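The Batholm build: a kitchen in a box, with two arms and a long list of repairs

The owner of the Batholm build would like it known that there was once a perfectly good spare room here. "I said I wanted somewhere to put a small robot," he says. "I was vague about the word small."

He has been at it since May, mostly in the evenings, with weekends given over to the shared workshop at Wenbridge, where the printers are better and somebody else sweeps up. The aim is modest. He wants a machine that can tidy up a kitchen counter while he is doing something more interesting.

"People ask if it can make tea. I tell them it can hold a cup, and they go and talk to somebody else."

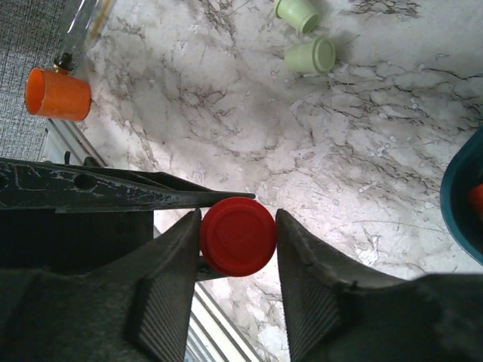

Fingers have taken up more of his summer than any other part. The first pair came off the printer smooth and dropped everything, and the ridges went in after a long sulk. They earn their keep on something like the red plastic cap, which has a rim to get hold of and not much else. "I'd have said a round thing was easy," he says. "It's round. Where do you grab it? Everywhere, so nowhere." He reckons he has printed 19 fingers and thrown away most of them, though a few live on as doorstops.

His other enemy is the cable. The arms used to snag themselves at full stretch, with a twang he can still imitate, and he got through 40 clips before settling on a route. The control software he calls Rosales, after the street where he wrote the first version on a friend's sofa. It is on its 10th rewrite. "The early ones worked better," he says, "but I understood them less."

Cups are the standard test, and he is fussy about how they are picked up.

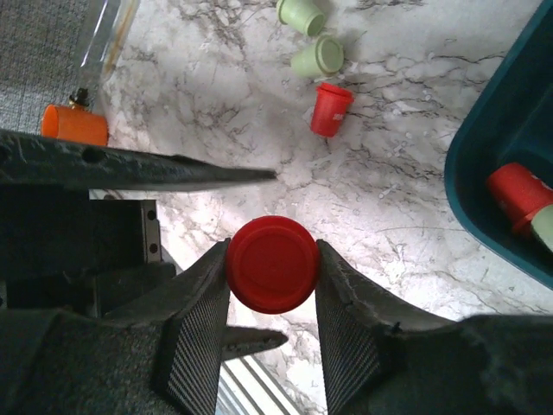
A red cup in the fingers, with green and orange ones still on the counter.

Does he ever just clear the table himself? "Takes me some 10 seconds. I try not to think about it."

Why 2 arms, then, when one was giving him so much grief? He blames a trip to the Endex surplus sale, where rail was being sold by the length and he had brought the car. "I had too much rail for one arm. It looked lonely." The second gave him a week of collisions - none of them expensive, all of them loud - and then became the better behaved of the pair.
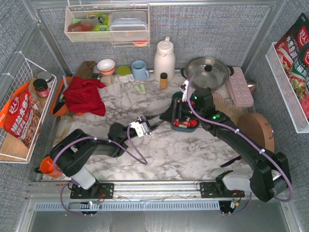
Both arms on their rail, the right one holding the teal tray.

The shelves and baskets went up later, once he had decided that a bare counter was cheating. "A real kitchen has a pot in the way. So I put a pot in the way." Snacks are stored there too, and he admits that these are restocked more often than the testing requires.

Next on the list is another set of fingers, slightly wider, to be printed at Wenbridge when the queue allows. He has promised the household that the spare room will be available for guests again, and has so far declined to name a year.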